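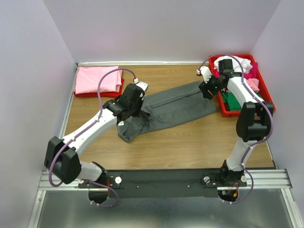

Dark gray pants held between the two grippers, Lirnside station.

Trekari laundry folding, spring progress report
Submitted to the Lundgren program office by Carter Sawatzky

In the last report I promised that by April we would know whether our staged training method beats plain imitation on mixed clothing. We do know. It does, by less than I told you over lunch and more than I feared in February.

To recap for whoever inherited this file: the plain method trains one policy on whole demonstrations, from bin to folded stack. Ours splits each demonstration into 5 stages (pick, spread, align, fold, stack) and trains the policy to predict which stage it is in along with what to do next. When it loses its place, it can go back one stage. The plain policy, when it loses its place, folds whatever is in front of it with great confidence, including once the air.

We collected 3000 demonstrations at Lirnside, which was the target in the proposal and the only line of the schedule we hit on the day. Both policies were trained on the same set. Over the test rounds the staged policy finished 23 percentage points more garments without a human stepping in. Most of that gain comes from the spread stage. Pants benefit most. Towels hardly benefit, having been easy all along.

Shirts are where the report gets less cheerful. The policy will settle on an edge that looks like a hem and belongs to a sleeve,
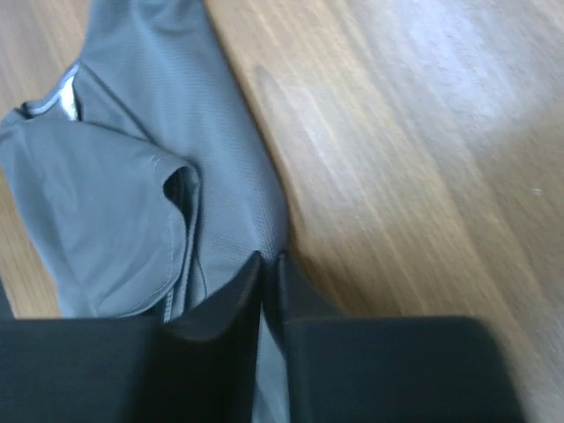

and from there every later stage is carried out correctly on the wrong part of the shirt. The stage label says "align," the arms align, and the result resembles a napkin from a restaurant that is trying too hard. We relabeled the worst 7 percent of the shirt demonstrations by hand, and that helped some. The wrist views need more weight in training than we gave them, and the next run will fix that.

Dritmont has agreed to rerun the comparison on their own station with our code and none of our advice. I expect this to be educational. Their results should reach us before the summer report, and I will include them whichever way they point.

Spending is on plan, apart from gripper fingers, which wear out faster than the budget line written for them by me.
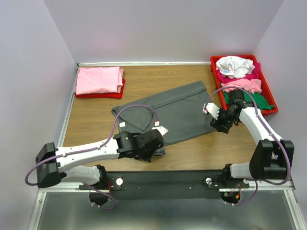
Does the staged method need more labeling work than the plain one?

It does, though less than we budgeted. Stage boundaries are marked automatically from gripper openings and closings, and a person checks only the ones the script flags as doubtful. For shirts that is still a lot of them.

Requested for next period: continued access to the Lirnside station, a second annotator through the summer, and a larger line for fingers.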